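The Varnow Kitchen

By the October of the second year I was the only one left running the oven task. The others at Tistum had gone over to drawers, where the numbers were better. I had a desk by the window, a machine that hummed, and a kitchen that didn't exist, which we called Varnow after the street the lab was on.

The question was simple enough to fit on one line of the grant. If an arm learned to open and close an oven door in one kitchen, could it do the same in a kitchen where the counter sat at a different height? I had 1,000 layouts. The arm got nine tries in each, and I wrote down what it did.

Most mornings I started a batch before I took my coat off, then ate toast and watched the first few go by.

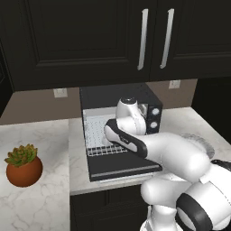 I had grown up with an oven like that, a small one on the bench, and my mother shut it with her hip. There was no hip in the model. There was a wrist, a hand and a reward for getting the door to within a few degrees of closed. For weeks the arm pushed too early and too high. I changed the reward and it pushed too late. I changed it back and took out one term I had been proud of, and the curve began to climb.

The curve kept climbing through spring. I didn't tell anyone, in case it was a bug. I found two bugs while I was checking, and fixed them, and it still climbed.

Then I turned on the wrist view. Until then the arm had been told where everything was. Now it had to work from what its own hand could see, and the hand was hardly ever level. I sat with my head on one side for most of a week, trying to find the door the way it had to find it.

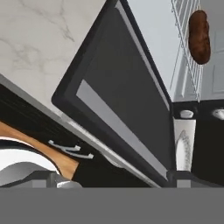 The open door as seen from the wrist, Varnow kitchen.

It failed 3,609 times out of the 9,000. I read that off the screen and wrote it in the book, and under it I wrote the number for the old way, with the positions given, which was 2,619. I had expected the gap to be much worse. I checked the sum on paper, then went down the hall and checked it again on somebody else's calculator.

At the Thursday meeting I put both numbers up. The head of the group asked what the failures looked like. I said that most of them looked like someone reaching for a light switch in a hotel room. She asked if I could put that in the paper, and I said probably not. She asked for another seed, and then two more after that.

I ran them over December, when the building was quiet and the heating went off at six. The new numbers came in close to the old ones. I wrote those in the book too. When I got home I made a tray of potatoes, and stood in front of the oven for a while with my hands full, working out which part of me was going to close the door.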